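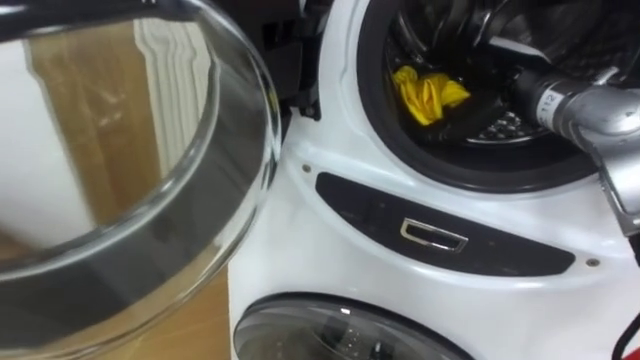 Ülle Rebane wrote in after the last column to ask whether she should still bother sorting, now that the laundry room at her place in Tranercombe has an arm to do the loading. She had been told by management that sorting was "handled." She wanted to know by whom.

By you, Ülle. Sorry.

We've had ours at Koppel since September, and I've collected what we know so far about sharing a laundry room with a machine that has never once owned a wool sweater.

Sorting and pockets

Sort before the arm gets anywhere near it. Ours will pick up whatever it is shown, with great seriousness, and put it where it has been told. If a red sock is in with the pillowcases, that's a decision a person made upstream.

Go through the pockets yourself. Pens, tissues, one hearing aid battery, a roll of mints. This used to happen while you loaded, without thinking about it, and now it has to be an actual step with an actual person standing there. We put it on the whiteboard as a job. Two of us take it in turns and neither of us lists it under skills.

Shake things out. A fitted sheet that has swallowed three washcloths is trouble for anybody, and a gripper gets no pleasure from the discovery.

Doors and seals

Open doors stick out a long way on a round-door machine. When you had the handle in your own hand you knew where the door was. When something else is working at the drum you will find it with your hip. Put tape on the floor to show the swing and keep carts behind it.

Wipe the rubber seal at the end of the shift, with a plain damp cloth, right into the fold. Lint collects at the bottom. Leave the door ajar overnight so the drum can dry out. The arm has no sense of smell, so a sour machine can go on being sour for a week before a guest brings it up.

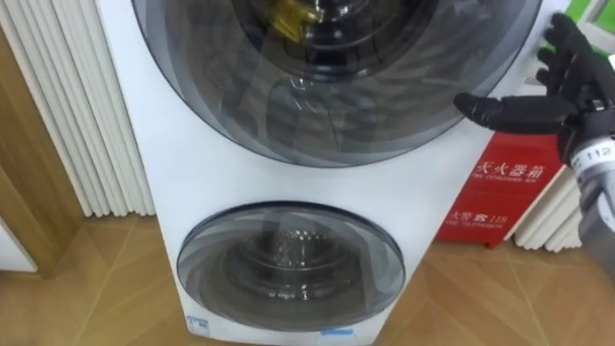 Arm 112 at the upper door, with something yellow in the drum.

Small loads and stragglers

Don't run half a drum just to keep the arm busy. Management at Trimamstead did this for a month and got a lovely chart and a water bill. Save the cloths in a bin and wash them together.

Check for the straggler. There's always one item flat against the back of the drum, and whoever unloads, metal or otherwise, can miss it. Spin the empty drum once by hand and look in. Stop the arm first, please. We have a button for that and a laminated sign about the button.

Pick a test cloth in a loud color when you are setting up a new routine. You want something easy to see against a dark drum, and you want it to be something you don't love.
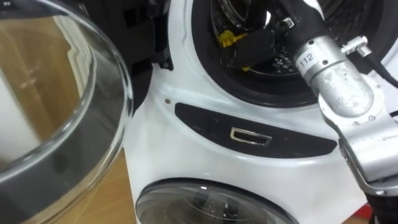 Keep the test cloth out of the regular wash, too. Write TEST on the hem in laundry marker or it will be folded and put out for a guest, and the guest will ask.

What happens to your day

I was promised 37 minutes back per shift. I did get them, in pieces of four or five, mostly spent waiting near the machine in case it wanted something. Ask for the time in one lump if you can. I now do mending in mine, and I've finally got through the box of duvet covers with missing buttons.

Have someone on your own team learn the restart. Ours came through Weto, who are pleasant on the phone and open six hours a day. Laundry is open rather more than that.

If your hours are being talked about, keep a plain log of what you do that the arm doesn't: stains, pockets, folding, the lint trap, telling the new hire where the bleach is. Mine was two pages by the first Friday. I left it on the break table with the biscuits, where it got read.

Stain questions next time. Send them in, and please say what the fabric is.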